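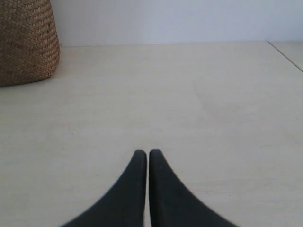
Two dark tips with a thin pale gap between them.

My phone buzzed at 10:40 in the morning to let me know that my daughter had gotten an 88 on a biology quiz. I was standing in line at the pharmacy in Brellilville behind a man who was buying a great many cough drops, and I had time to think about it. My first thought, and I'm sorry to say it came very fast, was: what happened to the other twelve points?

She was still in the room where she'd taken it. She didn't know her grade yet. The teacher had put it in during the last few minutes of class, the school's system had passed it along to Dadik, and Dadik had passed it along to me, and so for most of an hour I walked around town knowing something about my child's life that my child did not know. By the time she got home I had turned it over so many times that I greeted her at the door with it. I didn't say hello first. I said, "So, biology?"

I'd like to argue in this space that parents of high school kids should turn these notifications off, and I'd like the schools that sign up for them to stop switching them on for us without asking. I know that's a small thing to get worked up about in a world with so many large things in it. But I've come to believe it is doing a quiet sort of harm in a lot of houses, mine included, and I've been meaning to write it down since June.

For anyone whose children are grown or still in car seats, let me explain how it goes. Our high school has 2,000 students, and every one of them has a page on Dadik where each quiz, worksheet, lab report and tardy slip shows up as it's entered. Parents get the same page. Parents also get a little buzz each time anything on it changes, including when a teacher fixes a typing mistake, which can mean three buzzes in a row telling you that your son has a 9, then a 90, then a 9 again. (That was my neighbor's son. It was a 90. She had already called her husband.)

When I was in school there were report cards. They came in a long envelope, and before they came there was a good stretch of weeks in which a person could do badly at something, feel sick over it, go and talk to the teacher, do better at the next one, and arrive home with a B that told no one about the D inside it. I had one of those in tenth-grade geometry. My mother went to her grave believing I'd had a pleasant, steady year with triangles. I don't think I was deceiving her. I think I was learning how to be in trouble and get myself out of it, and I needed a bit of privacy to do that in, the way you need a bit of privacy to practice the clarinet.

My daughter has never had that. She's seventeen, and as far as I can work out she has not failed at anything by herself since the sixth grade. Every stumble has had an audience. And because she's a kind girl who hates to worry people, she's learned to manage us. She texts me ahead of the buzz now. "Gonna see a 79 in history, it's fine, everybody did bad, she's curving it." She'll send that from the hallway between classes, when she could be eating a granola bar or laughing with someone. I used to take those texts as a sign of how close we were. I was proud of them! I told other mothers about them.

It was Mirta Domínguez who made me see it another way. Mirta and I have been friends since our girls were in the same swim class, and her older one, who is a sophomore now over at Nornstead, was home for a visit and sitting at the kitchen island while the two of us chatted. I read one of these texts out loud, in a look-how-cute tone of voice. And Mirta's daughter said, not unkindly, "She's doing your feelings for you." Then she went back to her cereal.

Well, I thought about that for days. I asked Mirta later whether her daughter had ever said anything of the kind to her, and Mirta told me that in the first weeks of college the girl had called home after a bad midterm and cried, and that most of the crying had been over how strange it was that her parents didn't already know. She'd had to decide whether to tell them. She'd never decided that before. She was eighteen years old, with her own bank card, and she did not know how to walk around for an afternoon with bad news in her pocket.

I'm not a psychologist and I won't pretend that a phone app is the cause of all the unhappiness we keep reading about in young people. There's plenty to go around. But I do think that when we talk about pressure we tend to look at the big, showy kinds, the college lists and the travel teams and the pictures online in which everyone is tan, and we miss the drip of it. A worksheet used to be a worksheet. Now it's an event, with a sound.

I went back and looked, out of a sort of sick curiosity, at how many of these notices I'd been sent. For last school year alone, for one child, it was 519. I read the number to my husband and he said that couldn't be right, and then he looked at his own phone, where of course it was the same. How many of those needed a parent? I scrolled through as many as I could stand. There was one, a stretch of missed lab work the winter she had mono, where it helped me to know. Her teacher had also sent an email about that, with a nice note, asking how she was feeling.

There's another side to this and I want to be fair to it. I called Pilar Cáceres, who was a counselor at the middle school for many years and is retired now, expecting her to agree with me from start to finish, and she didn't. She told me about families she'd worked with who found out in May that their child had stopped turning anything in back in February. Some of those parents worked nights. Some didn't read English well, and the long envelope, if it ever made it home, didn't tell them much. For them, she said, being able to look was a great relief and in some cases it kept a kid in school. "Don't take it away from the people who need it because it makes you nervous," is how she put it, and I felt properly scolded, and I think she was right.

So let me say as plainly as I can that I'm not asking for the page to come down. Let parents look. What I object to is the tap on the shoulder. When I sit down in the evening and choose to open the thing, I'm a mother checking on her daughter's schoolwork, and I've usually had dinner and am in my right mind. When it buzzes me in the pharmacy I'm just a person who's been startled, and I carry that home. Pilar, when I put it to her this way, said she could live with that, and that a notice for the serious things, a run of missing work or a grade that's really fallen through the floor, would have done everything her families needed.

The teachers, by the way, aren't enjoying this either. My daughter's English teacher told me at open house that she'd begun holding grades back and entering them all after supper, because if she put them in during the school day she would have emails from parents before the bell. She said it cheerfully enough. She has two little ones at home, and I thought about her sitting up to post essay scores at nine at night so that I wouldn't get excited at lunchtime, and I was embarrassed on behalf of every one of us in that room, with our phones face up on those tiny desks.

I turned mine off at the start of this fall. I'd love to report that a great peace came over the house, but for the first couple of weeks I was worse. I kept reaching for the phone. I opened the page myself, several times a day at first, and had to admit that some of the trouble had been me all along. Then I told my daughter what I'd done, and she looked a little alarmed, to tell you the truth, and asked if she was supposed to report in now. I said no. I said I'd look every other week or so and if there was something she wanted me to know in between, she could tell me, and if there wasn't, she didn't have to.

She still sent the texts for a while. Old habits. They've thinned out since. A few days ago she came in from practice and dropped her bag in the spot where I've asked her a hundred times not to drop it, and she told me a long story about a substitute teacher and a fire drill and somebody's lost retainer, and we were well into making the rice before it came up that she'd bombed a chemistry test. She'd already been in to see the teacher about it. She had a plan, part of which seemed to me not very good, and I kept my mouth shut and rinsed the cilantro.

Our school board meets next month in the library at the Olivares building, at seven in the evening, and the Dadik contract is up for renewal. I'll be there to ask that the notices start out switched off, with a sign-up sheet in more than one language for the families who want them. If you feel the way I do, or if you feel the way Pilar does, please come. The parking lot on the north side is closed for paving, so use the one by the gym.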